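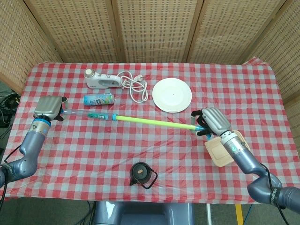
Skoken two-arm kit: anyone bought one yet?

3 min read

fmalik88
Right, I've had the Skoken on trial from Zundstead since August and I said I'd report back, so this is me reporting back. It's at the top there with both hands on the long yellow-green tube thing, over my best checked tablecloth. Two hands on one object is what I wanted it for and I'm pretty chuffed with that side of it! Price I was quoted was £3,223 for the hands only, arms extra.

gillivitz_fan
Three grand for hands?? My Gillivitz gripper was a fraction of that and it picks up tubes all day long.

fmalik88
One tube, one gripper, yes. Try holding both ends level with it though. The fingers wrap properly on these (dark ones, ribbed back to the hand) and I've not had to pad anything.

nprins
I had the same trial and sent mine back. Lovely hands, dreadful software. Setup took me 40 minutes every single morning and the manual reads like it was written for somebody else's robot. Also, is that a plain plate at the back? Mine never managed a plate. Kept nudging it along the table.

fmalik88
Plate's still on my list, Nathalie. Flat things are a pain, I'll give you that. The box with the lid I'm more hopeful about.

tealeaf
What are you doing about creases in the cloth? Ours kept catching the fingertips when we went in low.

fmalik88
Nothing so far, it's as wrinkly as it looks. I just come in from higher up.

gillivitz_fan
Or buy a bare table with the £3,000 you'd save.

nprins
Bit harsh, the Gillivitz can't do two hands at all. I'd look at Asfaw before either, they let you keep the trial kit for 88 days and somebody picks up the phone.

fmalik88
Didn't know that about Asfaw, ta. I'll ring them Monday and ask if their hands fit these arms.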